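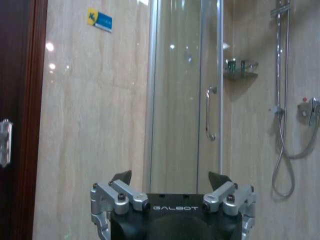
Ticket 126: Hot water changes to cold in shower, second floor bathroom
Opened by: Thilini Fakir
Building: Flemcombe, flat 19
Status: Waiting for customer

17th March, Thilini Fakir
Good morning. In the shower the water is hot for two or three minutes and then becomes cold very suddenly. If I close the tap and wait a little, it is hot again, and then the same thing happens. At the sink in the same bathroom I don't have this problem. The water heater is a Silla, installed last August by the previous owner. I have no manual. The display says 51 and I did not change it.

Reply, Maj-Britt Lie
Hello Thilini, thank you for the clear message. Please can you answer these:
Does the display still show 51 when the water is cold, or does it show a letter code?
Is the kitchen hot water also affected if you let it run for five minutes?
Do you have a shower head with a small button for saving water?

Thilini Fakir
The display goes dark for a moment and then comes back to 51. No letter. Kitchen is fine, I let it run for ten minutes to be sure. The shower head is a Wata and yes, it has a button on the side. It was pressed in.

Maj-Britt Lie
Then I think the flow is too low for the heater. This type switches off the burner when not enough water passes through it. With the button pressed, the shower is very near to this limit, and if the filter has some chalk it falls under. Please try in this order:
1. Release the button and run the shower for ten minutes.
2. If it is still cold, unscrew the shower head and run the water only from the hose.
3. If the hose alone is good, put the head in warm water with vinegar overnight and rinse it well.
Please do not open the cover of the heater.

Thilini Fakir
Step 1: better, but it became cold after six minutes. Step 2: hot all the time, also when my son used the sink. I have put the head in vinegar now. There was a lot of white sand in the little net inside. Should I put the net back?

Maj-Britt Lie
Yes, put it back after cleaning, with the flat side to the hose. If it is broken, the Mridha shop has the same size, ask for the 19 mm one. Let me know how it is after a few showers. I keep the ticket open.

Thilini Fakir
The net had a hole so I bought the new one. They sell them only in packs of 2. First shower today was hot until the end. I will write again after the weekend.

Related tickets
Kitchen tap drips after change of washer
Heater display dark after power cut
Low pressure on top floor in the morning
How to clean the inlet filter
Noise in pipes when washing machine stops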